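Grida Finger Kit, 2 fingers, black
Made to order in the shop by Gualtiero Fiore
Part no. 943 (plain) / 924 (with spare screws)

I started making these for my own bench and then Rosalie Hämmerli wanted a set, and then Yannick did, so I guess it's a product now! It's a pair of squared-off fingers for small parallel grippers, the kind a lot of us are bolting onto arms at home.
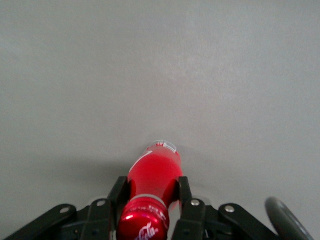 Holding a Coke bottle by the neck.

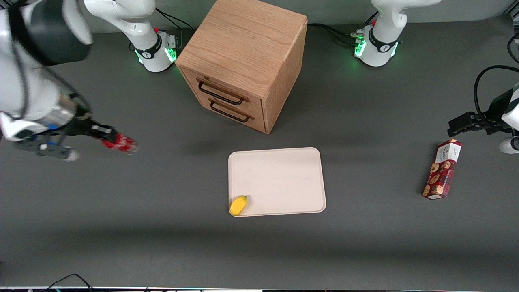
My first version had rounded tips and I never liked them. Flat sides give you more to hold with, and they're a lot easier to line up when you're driving the arm by hand late at night (ask me how I know). I also kept the tips narrow, so you can get in next to things on a crowded table.

What you get: two fingers, a printed drilling guide and a little bag of screws. Part 924 has a second bag — get that one if your shop floor is anything like mine. You'll need your own small screwdriver. Go easy on the last half turn, please!

Fit: I've tried them on the Dradilia and the older Dralis. Amedeo Dal Bello got them onto an Afolabi with some filing, but I can't promise yours will go as well. Send me the hole spacing before you order and I'll check it.

I make a batch when I have enough orders, usually starting on a Monday. Next batch is in August. If you break one, write to me and mention part 1409, the single finger — I sell those too.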